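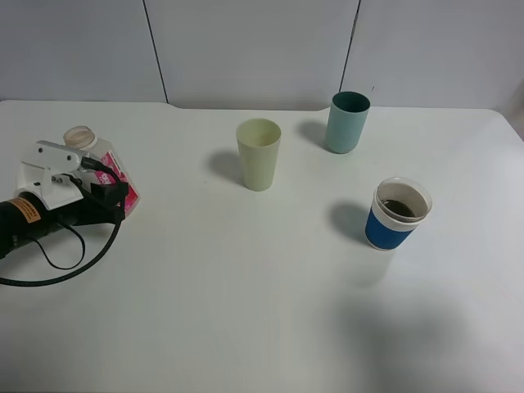
Abb. 3: Weiße Tischplatte mit drei Bechern und liegender Flasche mit rosa Etikett.

3.2 Gefäße und Anordnung

Die Erhebung am Standort Drarnham befasst sich mit Getränkeresten, die nach dem Ausschenken am Gefäßrand zurückbleiben. Als Arbeitsfläche diente durchgehend der helle Tisch vor der grauen Plattenwand. Die Gefäße wurden für jeden Durchgang neu verteilt; feste Standpunkte waren nicht vorgegeben, um auch ungünstige Abstände zwischen Flasche und Becher zu erfassen. Insgesamt gingen 2.033 Durchgänge in die Auswertung ein, davon 1.188 mit Kunststoffbechern.

Die Becher unterscheiden sich in Höhe und Öffnungsweite. Ein hoher, gelbgrüner Becher verjüngt sich zum Boden hin und ist seitlich leicht gerippt, ein blaugrüner wirkt etwas niedriger und an der Öffnung weiter.
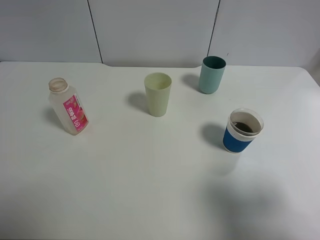 Für die Beurteilung war vor allem der Flaschenhals von Interesse. Rückstände wurden dort nach dem Schema von Güneş in vier Stufen eingeteilt, von sauber bis deutlich verfärbt. Die Einstufung nahm Şengül Güneş ohne Kenntnis der Füllmenge vor. Bei 759 Durchgängen lag sie auf einer der beiden oberen Stufen - am häufigsten bei Flaschen, die länger ohne Verschluss gestanden hatten. Der Becherrand blieb meist unauffällig und wird im Folgenden nur am Rande behandelt.

Schwieriger ist die Abgrenzung am milchigen Kunststoff selbst. Unter dem umlaufenden Wulst können gelblich-braune Streifen auftreten, die einer angetrockneten Laufspur ähneln. Sie wurden getrennt vom Rand notiert, auch wenn beide ineinander übergingen.
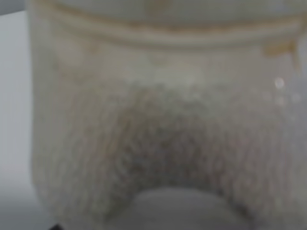

3.3 Reinigung zwischen den Durchgängen

Becher und Flaschen wurden nach jeweils 10 Durchgängen mit warmem Wasser gespült und kopfüber abgestellt. Spülmittel kam nicht zum Einsatz.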